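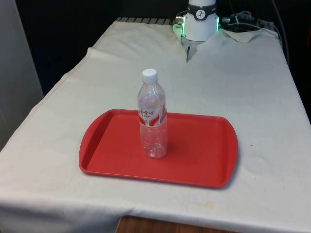 Nandini Joseph thought the narrator was the best thing in Burnham and told us so before the credits were over. I thought he was the reason to turn the sound down.

Home Coursework Reports Staff Contact
Search this site Enter keywords Go

Narration in Nature Documentaries: Film Studies Project Report
Thirumalai Kulkarni

My question was whether voice-over helps people learn from a wildlife film, as the makers like to claim. I picked 2 films. Burnham follows river otters through a winter and is talked over nearly from start to finish. Loletti is about cliff birds and has long stretches with only wind and surf.

Seven classmates watched a 40 minute cut of each in May, then wrote down whatever they remembered. Nandini ran the second screening.

People remembered more facts from Burnham. I'm not sure that says much - the facts were read out to them. Several also "remembered" that the mother otter was grieving, and no shot supports that. The narrator says it over a picture of an otter on a rock.

From Loletti they recalled behavior, such as the order in which the birds land, but two of them named the wrong species.

Seven viewers who all take the same class can't prove anything, and I distrust my own scoring sheet, which gave facts 50 points and observations the same. A repeat should play one film both ways, with and without the voice.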